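4.2 What changed on the sorting floor

I should say up front that I came into this part of the study with the wrong question. I had written "will it be faster?" at the top of my notebook before my first visit to Skolleck, and I kept asking people about speed for days before I noticed how little they cared. The company rents out furnished rooms for short stays, and its preparation crew cleans, restocks and resets those rooms between tenants. Putting things back into drawers is a big part of that job. It's also the part the crew liked least, and the part management picked for the robot (a two-armed mobile machine running our Naylor control software).

So, some background on the crew. There were 16 people on the rota when I started, split over two shifts, and most of them had been doing the work for years. I followed them for 80 shifts in all, sometimes with a notebook, sometimes just carrying linen because it felt silly to stand there with my hands free. I talked to everybody at least twice. The first conversation was usually polite and not very useful. The second one, normally over coffee, was where I learned things.

The robot took over drawer restocking in the small units first. On paper the split was clean. The robot handles the drawers and the crew handles beds, floors and bathrooms. In practice the split lasted a couple of shifts at best. Drawers stick. Tenants leave things in them that aren't on any list, like single earrings, chargers, a half-eaten bag of licorice. The Goller planner, which decides the order of the tasks, treats an item it doesn't know as a reason to stop and ask, and asking means a tone on somebody's handset. The person whose handset goes off is up to her elbows in a shower drain two rooms away!

I came to think of those tones as the real change in the job. Before the robot, a room belonged to one person from start to finish. You went in, you closed the door, you did it your way, and when you were done you knew it was done. Several people told me that was the best thing about the work, and one of the older hands said she used to plan her whole weekend in her head while she folded. With the robot in the building, the room is shared and so is the attention. You're cleaning, and you're also on call. The hours on the timesheet look the same, and the interruptions don't appear there at all.

I tried to get at this with the short questionnaire described in Section 3, and I don't think it worked very well. The item on "control over the order of tasks" went down after the robot came in, which fits what people told me. The item on tiredness went down too, and that surprised me until I asked about it. Low drawers are murder on the knees. People who had been kneeling all day were kneeling less, and they were glad of it, even the ones who grumbled about everything else. I want to be fair to the machine here. I'd gone in half expecting to write a sad story and the knees got in the way of it.

There was also a new kind of work that had no name at first. Somebody had to tell the system which drawer was for what. In the old days this lived in people's heads ("kitchen stuff left, towels right, and don't use the bottom one, it jams"), and it differed from person to person. For the robot it had to be the same everywhere, so the crew ended up writing a drawer plan together, and they argued about it a lot more than I would have guessed. I sat in on most of those arguments. They were funny and also kind of touching, since people were defending habits they'd never had to explain before. Two of the crew ended up doing most of this work. They were good at it and they were proud of it, and for the whole period of the study they were paid exactly what they'd been paid before.

We used simulation in these sessions, which I hadn't planned on. The engineers had built Zandulby, a set of rendered practice rooms, to test the planner, and over 4000 restocking runs had gone through it before anything was tried in a real unit. I asked if I could show some of it to the crew, mainly to give us something to point at. It turned into the most useful thing I did. Figure 3 is one of the practice rooms we talked over, with a drawer cabinet against the far wall and the robot's own body taking up a good part of the view.

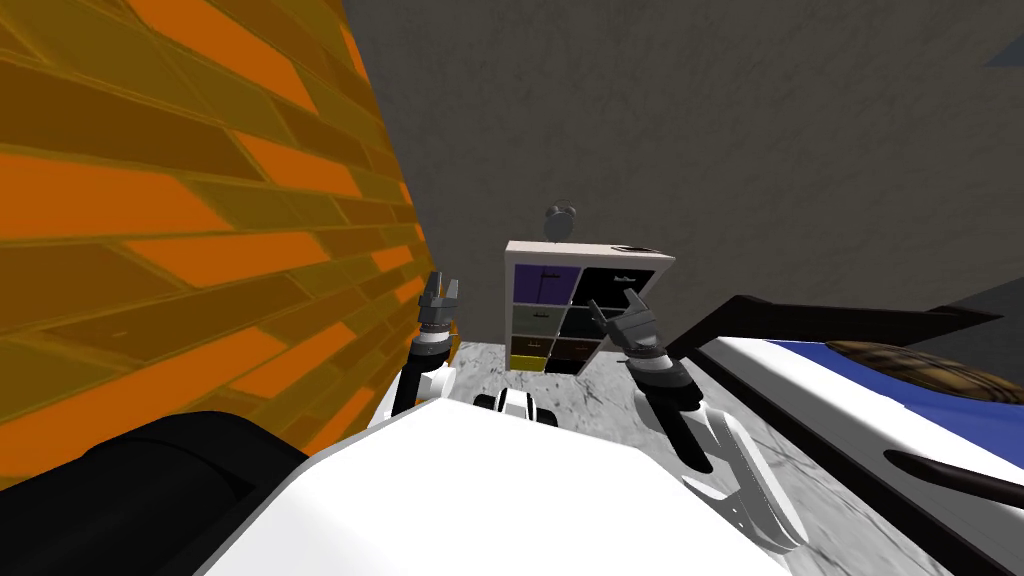
Figure 3. Simulated practice room seen from the robot, with both grippers raised and the eight-drawer cabinet ahead.

The first comments were about the room. One person wanted to know who on earth would put a brick wall that orange across from a bed (I've written "bed" because that's what we all called it; it could as well be a bench). Somebody else liked the yellow drawer and asked if the real cabinets could have one, so you could shout "yellow" down the corridor and be understood. This got a laugh, and then it got a serious discussion, because the real cabinets are all one color and the drawer plan refers to them by row and column. The crew found row and column hard to use while moving. The engineers hadn't thought about it, as the planner doesn't care either way. Colored stickers went onto the real cabinets soon after, and the handset messages were changed to match.

The second round of comments was about where a person would stand. That one stuck with me. The engineers looked at the simulated room and talked about reach. The crew looked at the same room and asked how you'd get past the thing with a bucket. In a small unit there's one sensible path between the furniture, and a robot parked in front of a cabinet is usually on it. There are no people in the practice rooms, so no run had ever failed because somebody needed to get by. After those sessions a "step aside" button was added to the handset. I never heard anybody praise it, but I saw it used constantly.

Now for the things I can't claim. This is one company with one crew, and I was there as a known member of the project that supplied the software, so people may have gone easy on me (some certainly did not). I also can't separate the effect of the robot from the effect of the drawer plan. My hunch is that a shared plan would have saved a fair bit of walking and swearing even with no machine in the building. I'd like to see a site try exactly that for a few months. Skolleck wasn't interested, and I understand why, but it leaves a hole in the comparison.

As for the closed door, it hasn't come back. Near the end of my visits the early shift started switching off restocking requests for the first part of each room and letting them pile up until they were ready to look at them. It isn't in the operating guide and the planner logs it as idle time. I've left those periods in the data and marked them separately, and Section 4.3 looks at what they do to the totals.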